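The sample room at Tendale used to be the loudest room in the building. Twelve people stood along two benches, and everybody talked, because sorting tubes leaves the mouth free. Now it is more quiet. When I visited in February, the first thing I heard was the radio, and the second was Rania Morsy telling me to keep my bag off the floor, where the cables are.

Morsy has worked for this small laboratory in Tarow for 16 years. For most of that time she did what she calls the hand work: take a tube, look at the colour of the cap, put it in the correct rack, take the next one. On a busy morning 361 tubes could pass through one bench. She still remembers how her thumb felt at noon.

Last year the company bought a two-armed robot from a firm called Clidavden and asked the staff who wished to learn it. Five people put their names down. Morsy did not. Her supervisor, Lahcen Ezzat, wrote her name on the list himself, and she was angry with him for a week.

"I told him that I am not a person for machines," she says. "He answered that the machine needs a person for tubes." 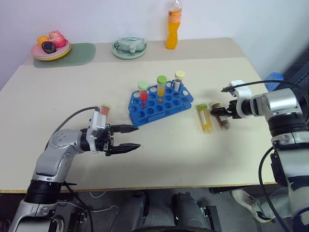
*Practice at the training table: one gripper holds a tube while the other waits open beside the blue rack.*

The training table is kept apart from the real samples. The tubes on it carry coloured liquids and not patient material, so a mistake costs only a cloth and some minutes. Ezzat insisted on this. He had visited another laboratory, at Ait Ali, where the robot was put to real work in its second week, and where the staff learned to dislike it very quickly.

What the arms must learn looks simple to a person who has done it for years. A tube stands a little crooked, and the hand corrects it without asking the head. The robot has to be shown this again and again, from the left and from the right, with the rack turned a little each time. Morsy was surprised to discover how much she knew. She had never had to say in words how hard one should hold a tube.

In the first month the robot placed 92 tubes out of every hundred without help. Ezzat was pleased with this number. Morsy was thinking of the other eight. 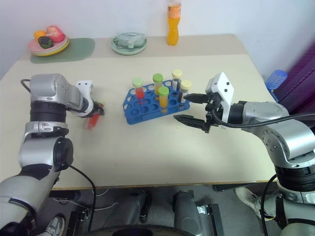 The question of jobs came early, and it has not gone away. No one at Tendale was dismissed, but three people who left were not replaced, and the staff noticed it. Ezzat does not hide this. He says that he had trouble finding young people for the benches even before the robot, and that those who came often left before the summer. Some of Morsy's colleagues accept the explanation. Others say that better pay would also have solved the problem.

For those who stayed, the day has a different shape. There is less standing and more watching, and watching is tiring in its own way. Morsy goes home with a headache more often than before, but her thumb has stopped hurting. She received a small rise when she became a trainer. She would have liked a bigger one, and she has told Ezzat so.

She also misses the talking. With two people in the room instead of twelve, news travels slowly, and she learned of a colleague's wedding only from the notice board. Now she takes her tea downstairs at ten, where the drivers sit, and stays there a little longer than the rules allow.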